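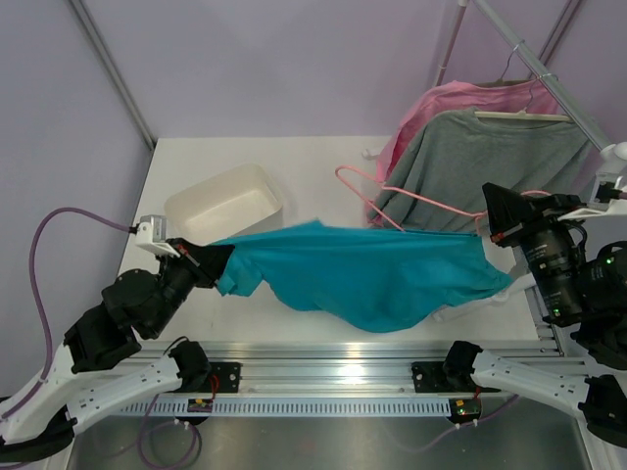 Clothing Swap Returns to Zorora Hall in July

Clear out those closets! The Vavine neighborhood clothing swap is back this July, and it has a bigger home this time: the main room at Zorora Hall, with doors opening at 9 a.m.

Last summer's swap moved 2,378 pieces in a single morning, from baby socks to a full-length winter coat, and the line for the kids' tables went right out to the parking lot. Organizers are hoping for an even better turnout now that there's room to walk between the racks.

The rules are wonderfully simple. Bring up to 12 clean items in wearable shape, get a ticket for each one, and trade those tickets for anything you like. Shoes and belts count too -- underwear and swimsuits don't. Anyone who comes with nothing to trade can pick up five free tickets at the door.

New this year is a mending corner run by Šimkus, the tailor shop on Mill Street, where visitors can get a button sewn on or learn to patch a knee. There are 30 spots for the hands-on lesson at 10:30 a.m., and sign-up is at the front table.

Cladus Bakery will be selling coffee and its much-loved plum rolls on the side porch. Leftover clothes go to the Vavine thrift room, which is open again after its spring repairs.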